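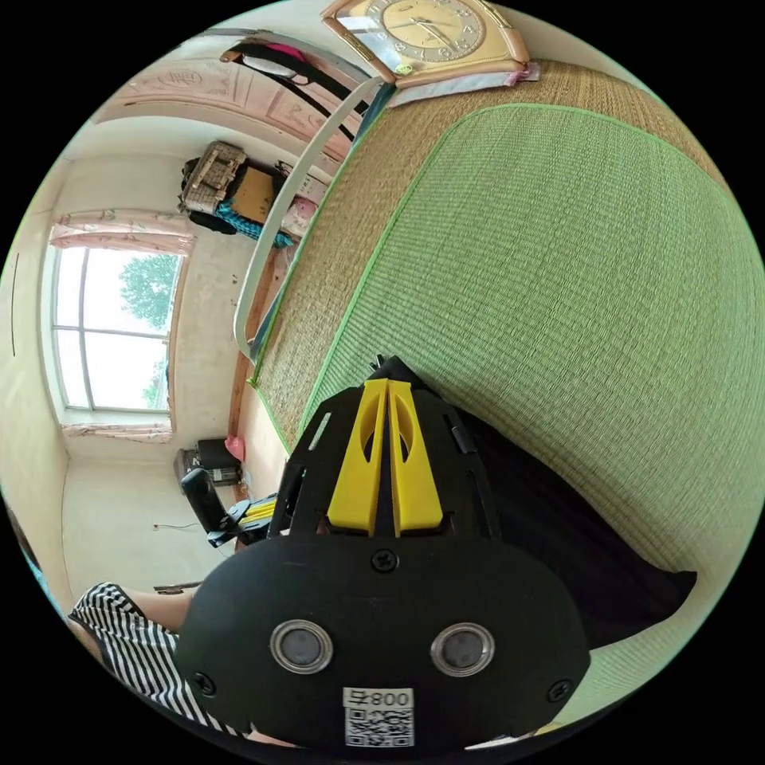 Fig. 1. View from the camera on the hand-held gripper, bed task. Dark cloth on the green mat, fingers in line with the bed.

Unit 2. Collecting demonstrations by hand
Notes by Jailson Bittencourt, Gredham course in robot learning

2.1 Two ways to show a task
In remote control the operator drives the real arm, usually through a leader arm or a headset. Joint limits and delay are part of the recording. With a hand-held gripper no arm is present. The operator moves the tool, and the record consists of video, the tool path and the finger opening.
The second way is faster and can be used in ordinary homes. Its cost appears later: a path that is easy for a wrist may be out of reach for the arm. The Portela set held 839 demonstrations of cloth handling, and up to 90 were dropped at the reach check.

2.2 What the camera sees
The wide lens bends straight edges strongly. Compare the bed rail in Fig. 1. Do not crop to the center before training – the outer part of the image carries much of the information used to recover the tool path. The fingers keep a fixed place in the image, so a mask drawn once will serve for the whole session.

2.3 Cloth
Cloth has no single pose. Label the grasp point and the fold line, and leave the outline alone. Dark fabric shows little shading inside its folds; fix the exposure before the first take. Woven mats give good texture for tracking.

2.4 Procedure
Start each take with the fingers open.
Close fully on the cloth before lifting.
Keep the free hand away from the fingers.
Hold still at the end until the tone sounds.
Discard any take in which tracking is lost – do not trim it.

2.5 Exercise
Load the first 80 takes of the Skaltgate set in Zurnard. Plot finger opening against time and mark each grasp. Submit the plot with a list of takes you would reject. Due in December.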